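**Handout 6: Site visit to the Jakab automation hall**
Thu 16 May
Prepared by the course office for Introduction to Automated Work, Section 2

Students should read this handout before the visit and bring a printed copy. It replaces the short note given out with the syllabus. The written report is due at the first class meeting in June.

## 1. Purpose of the visit

The lectures so far have treated the robot arm as a set of joints and a list of limits. The visit is intended to show how an arm is placed in a working area, what has to be fixed around it, and how much of the operator's day is spent on matters other than motion. Students are asked to pay as much attention to mounting, cabling and reach as to the movement of the arms.

The hall is run jointly by Jakab and Utex. Jakab is responsible for the cells and Utex for the software used to record and replay tasks. Questions about safety or access go to Jakab staff in all cases.

## 2. Program

The group will be met at the east entrance by Elínborg Norðdahl, who supervises the hall. After the safety talk, the section divides into two groups. The first goes with Rezaul Chowdhury to the demonstration cells; the second goes with Nimal Marikar to the control room. The groups then change places. A closing discussion, led by Dinesh Howlader, is held in the upstairs meeting room.

Bags and coats are left in the lockers. Closed shoes are required. Long hair must be tied back, and lanyards are to be removed before entering the floor.

## 3. Terms used during the demonstration

**Cell.** The bounded space in which the arms work, together with everything fixed inside it.

**Reach.** The farthest distance at which the gripper can still do useful work. In the practice problems for this unit, reach is taken as 700 mm from the base. An arm at full stretch can touch a point that it cannot approach from a suitable angle, and the two cases should be kept apart in your notes.

**Shared zone.** The part of the floor that both arms can enter. In the practice problems it is 500 mm wide. Only one arm may close its gripper there at a time unless the task calls for a handover.

**Wrist camera.** A camera that travels with the gripper. Its view changes with every move of the arm, so it is of limited use for judging the position of the arm itself.

**Reset.** The return of all objects to their starting places between two runs of a task. At the hall this is done by hand.

## 4. The two-arm cell

Most of the demonstration takes place at a two-arm cell. The arms are mounted at the front on a common bar and work inward over a gray, marble-patterned floor. Each carries a gripper. Printed panels with a swirling wave pattern close the cell on three sides.

Students should note the following while standing at the cell:

- where the cables of each arm are held and where they are free to move;
- which fittings are attached to the frame and which rest on the floor;
- how the two arms would have to be ordered if both needed the same object. 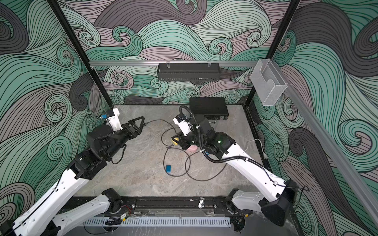
The third point will be taken up in the closing discussion. In class we solved the ordering problem with a fixed rule, under which the left arm always goes first. Mr. Howlader will present the method used in the Stitiler and Sillier exercises, where the order depends on which arm is nearer to the object. Students should be ready to say which method they would choose for a task with soft or flexible parts, and why.

## 5. Report

The report should be almost 700 words in length and should cover one cell only. State the task, the limits you observed, and one change you would propose to the layout. A simple sketch is required. Computer drawings are accepted but receive no extra credit.

Reports are submitted to Ruwan Marikar. Students who miss the visit must arrange a substitute assignment with him before the end of the week.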